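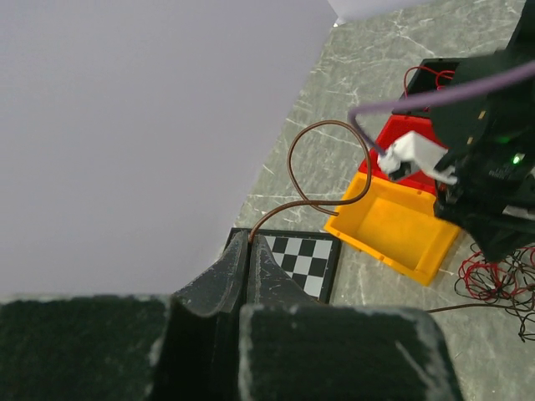
Brown wire apparently held at the fingertips of one arm, sorting bins and a second arm behind. Lurngate Wire Sorting Project.

Lurngate Wire Sorting Project

The Lurngate Wire Sorting Project (often just "the wire project", LWSP on older pages) is a student robotics project run out of the Lurngate engineering club. Students program and run two robot arms that pick up pieces of scrap wire and drop them into colored bins. Started by Ilham Ouazzani, who teaches the second-year electronics class. Open to any student who has finished the intro class – no programming test.

Background

The electronics class threw out a lot of wire every term. Offcuts, stripped ends, old jumper leads. Ouazzani proposed sorting it as a club activity in September, first by hand, then with arms. The hand sorting was dropped after one session. Early work used a single arm and pieces of straight wire taped flat to a board, which the club wiki calls "the easy version."

A second arm came later, paid for with a small grant from Saraç, a local parts supplier. Saraç also gives the club mixed scrap wire by the box.

Equipment

Both arms are small tabletop type, used at floor level in this project so that dropped wire doesn't fall any further. Each has a two-finger gripper and a camera mounted at the wrist. Fingertips are tapered for picking up thin pieces, they wear down and get replaced when the tips no longer meet. A checkerboard is used for camera calibration. Bins are shallow plastic, in yellow, red and black.

Control software is called Trendeditz, written by students in the first year of the project. The name was a typo in a folder title and stayed. It records arm positions together with the wrist camera video, and plays them back for review. Documentation is patchy, most of it is comments in the code.

The task

Wire is hard for a gripper. It bends, it springs back, it hooks on other wire. A loop held by one end swings when the arm moves, so the far end may land outside the bin even when the gripper is right over it. Students first drive the arms by hand control to record good runs, then train a model on the recordings.

Target for each team is 500 recorded picks. Of these, 100 are kept back for testing. A pick counts only if the whole piece ends up inside the correct bin – tail over the rim is a miss. Runs where the wire is dropped and picked up again are kept but marked.

Bin assignment has changed several times. Teams set their own, so recordings from different teams can't be mixed without checking the notes first. A shared chart was started and is not finished.

Tangles

Tangled bundles are treated as a separate task. One arm holds, the other pulls. No team has a full method for this yet. The usual approach is to pull the loosest strand and stop if the rest of the bundle moves with it. Fine stranded wire is the worst case acording to team notes, and is left out of scored runs.

Sinilier round

At the end of the course teams take part in the Sinilier round, an in-house contest named after the hall where it is held. Each team gets 300 seconds and the same weight of mixed wire. One point per piece in the right bin, one off for a piece in the wrong bin. Hand control is allowed but scored on a separate list. Team members may not touch the wire once the clock has started, including wire on the floor outside the work area.

The round was moved once, due to a power problem in the hall.

Data

Recordings from all teams are stored on the club server. As of March 2025 the collection held 2000 picks, marked by wire color and outcome. Other school clubs can ask for a copy by writing to Ouazzani. Files from the single-arm period are in a older format and need to be converted first, the script for this is in the Trendeditz folder under "misc".

See also

Lurngate engineering club
Trendeditz
Sinilier round, rules and past scores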